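Pre-Letting Kitchen Check, Unit 28
Wostholm Court, checked on a Friday, August
Checklist: Genonitz Lettings, short form
Checked by: Shu-fen Pan
Comments read by: Rasmus Siliņa

I have used the short form as asked. I still think it is too short. A box that says "Electrical: OK" tells the next person very little, so I have written comments under most items and left the one-word answers for the office.

1. Smoke alarm, hallway side of kitchen door
Result: Pass
Comment: Sounds on the test button. The sticker says replaced in August but not which August. I would not take the sticker's word for it. Read the date on the back of the unit.

2. Outlets near the sink
Result: Pass, with doubts
Comment: Both trip and reset with the plug-in tester. The previous sheet has them down as "tested" with no method given, and the handwriting matches the sheet for the unit next door, word for word.

3. Microwave
Result: Pass
Comment: Door closes square and the latch holds. The form asks whether the appliance is "in safe condition," which could mean anything. I checked the door seal, the cord and whether it stops when the door is opened. It stops.

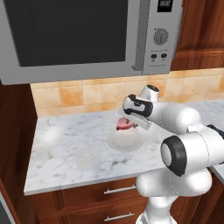
4. Fire extinguisher
Result: Fail
Comment: The needle is in the green. That is the only good news. No inspection tag, and the bracket is screwed into drywall with no anchor. One firm pull and the bracket comes along with it. The Gudero maintenance plan is supposed to cover brackets. I have asked twice and been sent the same brochure both times.

5. Fire blanket
Result: Not present
Comment: The form has a "not applicable" box, and I see it was used last time. A missing item is a missing item. I have written it in by hand.

6. Hot water at kitchen faucet
Result: Fail
Comment: Too hot. I ran it for 2 minutes and could not keep a hand under it. The water heater dial has been painted over, so whoever signed off the temperature setting last year must have had better eyes than mine. Needs a thermometer reading from a plumber, written down, with the plumber's name.

7. Under-sink cabinet
Result: Pass
Comment: Dry to a paper towel at both joints. Drain cleaner was stored on the floor of the cabinet with no child latch. I moved it to the high shelf. A latch costs less than the argument we will have about it.

8. Countertop edges and sealant
Result: Pass
Comment: No sharp chips. Sealant behind the sink is new and looks rushed. I pressed along it and it held. Ask me again in 12 months. 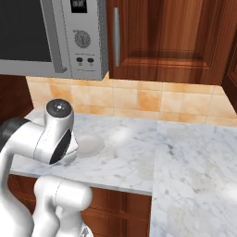 Reading time: 2 minutes (917 words with attachments)

9. Window over sink
Result: Fail
Comment: Opens four inches and sticks. The form counts this as "opens." If the window is listed as ventilation, it should ventilate.

10. Exit route from kitchen
Result: Pass
Comment: Door swings clear. The Ho deadbolt turns from inside without a key, as it should.

Overall: The form's scoring says this kitchen passes. I do not agree, and I have not signed the bottom line. Items 4, 6 and 9 need fixing before keys are handed over, and item 5 needs someone to buy a blanket.

Note from R. Siliņa: Bracket and window accepted. Plumber to be booked for the hot water. I am less sure about the blanket, as the lease does not call for one.

Reply, S. Pan: Then change the lease. Recheck when the plumber's reading is in, and please send me the reading itself and not a summary of it.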